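Worktops and Surfaces > Surface Care > Sealers

December
By Aitana Barrios

Ladora Stone Sealer, 1,000 ml

Ladora is a water-based impregnating sealer for granite, limestone, slate and other porous stone used indoors. It soaks into the pores below the surface and slows the uptake of water, oil and mild household acids. It does not form a film, does not alter the grip of the surface and leaves the colour of most stones unchanged. On very dark, honed stone a slight deepening of tone may be seen, so a test patch should always be made in a corner that will be out of sight.

The sealer is made by Cordero at the Siltstead works and is supplied in a single size. A bottle is enough for the worktops in most domestic kitchens, given two coats. Coarse or open-grained stone will take more, and polished granite a good deal less.

Where it may be used

Suitable surfaces are natural stone worktops, splashbacks, window boards, hearths (outside the hot zone) and stone floors with light foot traffic. Unglazed tile may be treated in the same way. Ladora should not be used on glazed tile, quartz composite, laminate, acrylic or any stone that has been given a resin finish at the factory. These surfaces have no open pores, and the product will dry on top of them as a grey smear.

To find out whether a stone needs sealing, put a spoonful of clean water on it and leave it for 3 minutes. Wipe it away. If the stone has gone darker under the water, it is open and will accept the sealer. If there is no change, an earlier treatment is still working and a new coat would be wasted. Repeat the test at several points, particularly beside the sink and the hob, where wear is greatest.
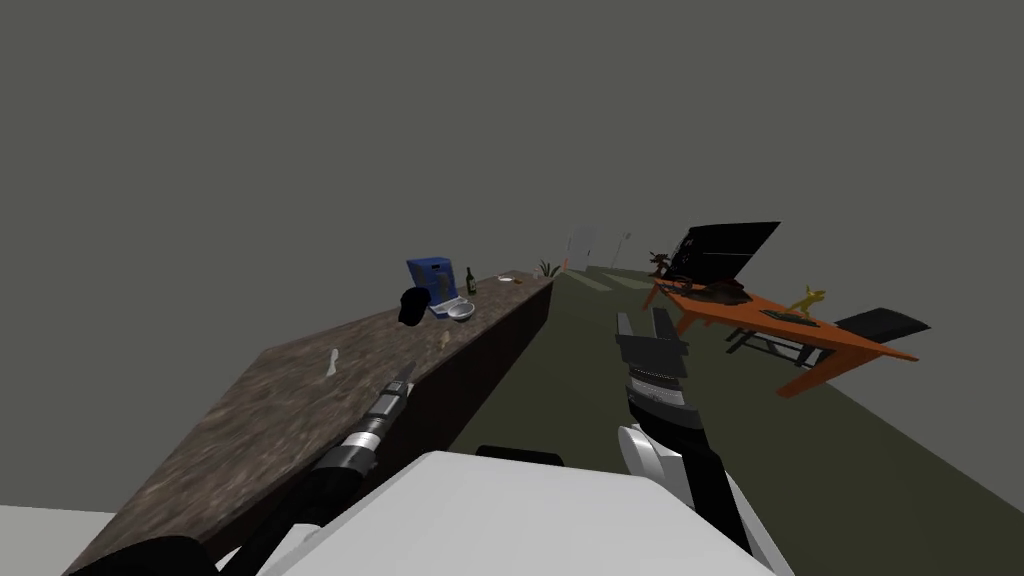

Speckled brown stone-effect worktop with a darker side panel, rendered view.

Preparation

Clear the surface completely and wash it with a neutral cleaner. Washing-up liquid is not advised, as it leaves a residue that blocks the pores. Old wax or polish must be stripped first. Oil stains should be drawn out with a poultice before sealing, otherwise they will be locked in and become very hard to shift.

Leave the stone overnight to dry. New worktops that have been cut with water on site need longer, and the underside near the sink cut-out is usually the last part to dry. Room temperature should be between that of a cool larder and a normally heated room. Do not apply in direct sun or over a running dishwasher.

Application

1. Shake the bottle and pour a little into a clean tray.
2. Apply with a short-pile pad or a lint-free cloth, working in small sections and keeping the surface evenly wet.
3. Leave for 3 minutes. Add more sealer to any spots that dry early.
4. Wipe off all excess with a dry cloth and buff until no streaks remain.
5. Wait 90 minutes, then apply the second coat in the same way.

The worktop may be used lightly the next morning. Keep it free of standing water, oil, wine and citrus juice for 2 days. Full resistance is reached after that time.

If a haze appears, too much product has been left on the stone. Dampen a cloth with fresh sealer, rub the area to soften the residue and buff dry at once. Haze that has been left for several days will need the Ladora Residue Remover, sold separately.

Aftercare

Daily cleaning should be with warm water and a neutral cleaner. Bleach, vinegar, limescale remover and cream cleaners shorten the life of the treatment and will etch limestone and marble whether sealed or not. A sealer gives time to wipe up a spill. It does not protect against scratches, heat marks or etching.

Repeat the water test every few months and reseal when it fails.

Storage and safety

Store upright, tightly closed and away from frost. Product that has been frozen will separate and cannot be recovered by shaking. Ventilate the room during use and wear gloves. Keep food, crockery and pet bowls off the surface until it is fully dry.

Ordering

Stock is held at the Prostberg depot. Orders received by noon on Thursday are sent out the same week. Trade accounts and questions about unusual stone should be put to Benito Iglesias in technical sales, with the name of the stone and the finish if known.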